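Search tickets Enter keyword or ticket no.

04/12/2018
Posted by Lenka Hudec, Utov handling cell

Gripper reports closed and empty when it is holding a part (Medve arm, cell 2)

Good morning all, and thank you to Yen-ting for keeping the cell going on the late shift while I was away. I have tried to put everything in one place, so forgive me if you have already heard half of it over tea.

The fault first showed itself in October, although we didn't log it then, which was my mistake. The arm goes down to the tray, closes on a sachet, lifts, and then stops with "grip lost" on the panel. When you walk over, the sachet is still there between the fingers, perfectly happy. Clear the fault, press start, and it may run for the rest of the morning or it may stop again on the very next pick. Yen-ting left it running overnight on a batch of 100 and came back to find it had stopped at 72, with the guard closed and the part held. Nothing was dropped and no one was inside the guard at any point, I should say that early on because Miloslav asked.

What we tried first, in order:

Restarted the controller. No change.
Swapped the gripper cable for the spare from cell 1. No change, and the old cable works well in cell 1, so please stop blaming the cable.
Raised the grip force setting from the usual value to 80. It stopped less often, but it marked the sachets, so I put it back.
Ran the open and close test with no part. It passed every time, which cheered us up for ten minutes.

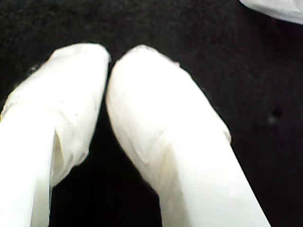

The closing position is where I would look next. The controller decides whether it is holding something by how far the fingers travel before they stop, and the Brevero program has a fixed number for "closed on nothing". That number was taught with bare fingers, before we started covering them. With the covering on, the tips come almost together at the top while there is still a wide gap lower down, and the soft white material is bunched into creases over both of them. There is a bit sticking out on the long side of the right-hand finger as well, like a loose corner, and I don't care for that at all near a tray of light sachets. My thinking is that the folds squash a little differently on each pick, so the reading wanders back and forth over the limit.

Sabina re-taught the closed position this morning with the covers on, and then did a short run. It still stopped once, so I can't call it cured — but the position shown on the panel did move between one close and the next, and I think that is worth having written down.

To do, please:

Miloslav, could you find out from Humia whether they sell a fitted cover for these fingers? Something that doesn't gather at the tip would be lovely.
Yen-ting, please fit fresh covers before the late shift, pulled as flat as you can manage, and tape down any loose edge well away from the gripping faces. Arm powered off and locked before hands go in, as always.
Sabina, would you write down the closed reading for each pick on the next batch? A scrap of paper is fine.

Please don't widen the "grip lost" limit to get through the shift, tempting as it is. If it is set too loose the arm will carry on when it really has dropped something, and Viorica's packing table is at the other end of that move.

Leaving this open. I am in until four, and on the Utov extension after that if it stops again.

Lenka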